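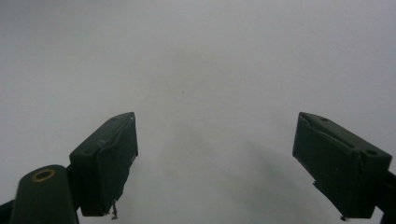 How to Teach a Robot to Put the Socks Away

Robots are very good at sums and very bad at socks. Ask one to multiply 379 by 1035 and it will answer before you have found a pencil. Ask it to pick up a sock and it may stare at the floor until teatime.

The trouble is that a sock is floppy. It never lands in the same shape twice. You learned to deal with floppy things when you were a baby, mostly by putting them in your mouth. Robots need another way to learn, and one of them comes in a box.

What is in the box?

The Plukard is a kit made by a small firm called Belkadi, in the town of Tambridge. The main part is a gripper you hold in your hand. It has two dark green fingers, one on the left and one on the right, and a camera that watches them. You squeeze and the fingers close. You let go and they open again. It is a bit like a litter picker that has been sent to university.

The kit also has a charger, a wrist strap and 8 practice jobs printed on cards. Card one is "move a cup". Card eight is "fold a tea towel", and it has made grown men go and sit in the car.

So where is the robot?

Somewhere else, having a rest. First a person does the job with the gripper, again and again, while the camera records what the fingers do. Later a computer studies the recordings and looks for patterns. How wide were the fingers before they reached the cup? When did they start to close? After enough goes, a robot with the same sort of fingers can have a try of its own.

This is called learning by demonstration. You have done it too – it is how you learned to tie your shoes, and possibly how you learned that word you are not allowed to say at Grandma's.

Is it any good?

We lent a Plukard to Clinside Primary for three weeks in March. Montserrat Cuesta, who teaches the oldest class, liked how light it was. Her pupils liked the squeezing. They did not like the instruction book, which is long and seems to have been written for someone's uncle.

The fingers are tough, but they get scuffed, and fluff sticks to them. Wipe them with a dry cloth before you start. Small hands may find the squeeze tiring, so swap over often.

Try it without the kit

Tape a lolly stick to your thumb and another to your first finger. Now pick up a grape, a coin and a sock, using only the sticks. Go slowly and watch when you open and when you close. You may eat the grape.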